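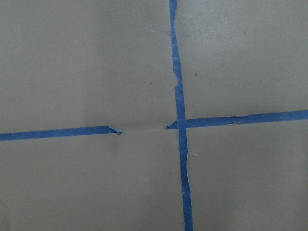

家用硬水的除垢周期:一年记录整理

打印本页 | 用电子邮件发送

2020年2月20日

搬到Jerkau之后,热水壶的结垢速度明显比以前快。去年四月起我开始做记录,内容包括进水硬度、壶底垢层的重量、除垢用的酸量和时间。数据不多,不过足够回答我最初的问题:除垢周期应该按天数定,还是按累计烧水量定。

先说硬度。Jerkau的自来水取自石灰岩含水层,总硬度以碳酸钙计偏高,其中大部分是碳酸盐硬度,也就是加热后会析出的那一部分。滴定用的是EDTA,指示剂为铬黑T,缓冲液pH 10。同一水样滴定3次取平均值。早上第一段水和放流之后的水差别很小,后来我统一取放流之后的。

水温的影响要单独说明。碳酸氢钙受热分解,二氧化碳逸出,碳酸钙沉积在加热面上。水温超过60度以后沉积速度加快,到沸腾时壶底的局部温度还要更高。保温功能因此是个问题:水已经烧开,却反复小幅加热,每次都在壶底再析出一点。关掉保温之后,同样的烧水量,垢层重量有可测的下降。具体比例我不打算写,因为关保温的那几个月我换过一次壶,两只壶的底面积不同,数据不能直接合并。

称重的办法比较笨:壶倒空,烘干,称一次;除垢,冲洗,再烘干,再称一次。天平分度值0.1克,壶本身接近一公斤,所以垢太薄的时候误差很大。Gyula Bárány来信建议改用测废液钙含量的办法,即把除垢后的酸液定容到1,000毫升,取一小份滴定。我试了,重复性确实好得多,缺点是柠檬酸会络合钙,滴定前要把pH调到位,否则终点拖得很长,颜色从酒红到纯蓝中间有一段发紫,很难判断。

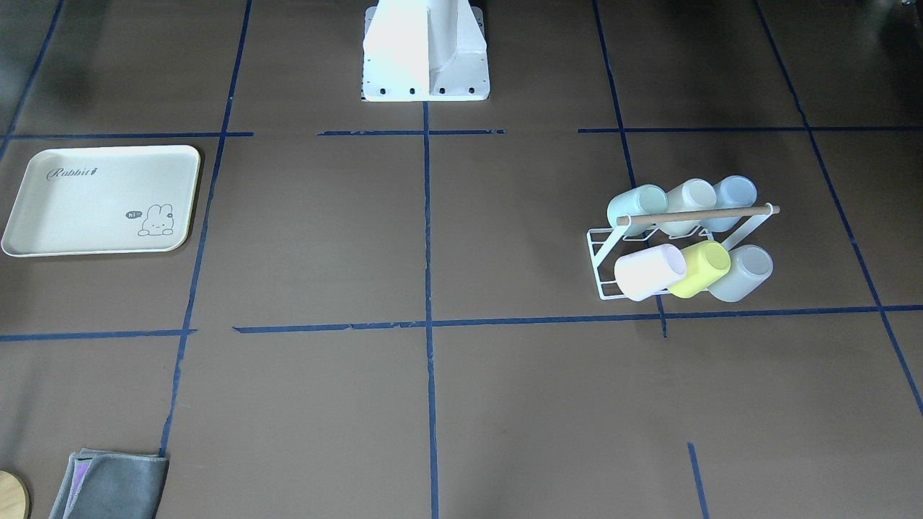
酸的选择上,我比较了柠檬酸、白醋和氨基磺酸。白醋味道大,反应慢,用量也大,试了两次就停了。氨基磺酸最快,对不锈钢壶底没有看到明显影响,但对镀锌件不合适,粉末也不宜吸入,放在厨房里我不太放心。柠檬酸居中。需要注意柠檬酸钙的溶解度随温度升高而下降,用沸腾的浓溶液处理厚垢,有时会生成一层白色沉淀,比原来的碳酸钙更难去掉。我现在的做法是稀溶液,温热即可,时间放长,不煮沸。

除垢周期方面,按天数定的做法在我这里不成立。冬天烧水多,夏天少,同样隔一个月,垢量相差很大。按累计烧水次数算,散点图基本落在一条直线上。我最后定在79壶一次。这个数没有什么特别的道理,是在垢层刚好覆盖壶底、又还没有开始成片剥落的位置读出来的。换一个地方,换一只壶,数字都要重做。

Sigita Vanags住在Rirkance,那边是水库水,硬度低得多。她用同样的表格记了几个月,垢层薄到天平读不出来,只能靠滴定。她的数据我没有放进图里,硬度相差太大,放在同一坐标上就只剩一条贴着横轴的线。

关于滤水壶:离子交换滤芯在开始阶段能去掉大部分碳酸盐硬度,之后逐渐失效。失效过程是平缓的,没有明显的转折点,所以指示灯按时间提示更换,对硬水地区偏晚。我测过一只滤芯,指示灯还没有亮,出水硬度已经和进水接近。另外弱酸型树脂会使出水pH下降,泡茶时汤色偏浅,这一点有人喜欢,有人不喜欢。

软水机没有试。租的房子,不便改管路。

表格的字段顺序如下:日期、累计壶数、进水硬度、是否保温、酸液体积、定容体积、滴定消耗量、备注。备注一栏很有用,换壶、停水、水厂检修这类事情都写在里面,过后再想是想不起来的。

还没有解决的问题有两个。一是停水恢复后的头几天硬度偏低,原因不清楚,可能是临时切换了水源,我给水厂写过信,没有得到答复。二是垢的颜色,去年秋天有一段时间偏黄,怀疑含铁,手头没有合适的试剂,留了一小瓶样品,等买到邻菲罗啉再测。

打印本页 | 用电子邮件发送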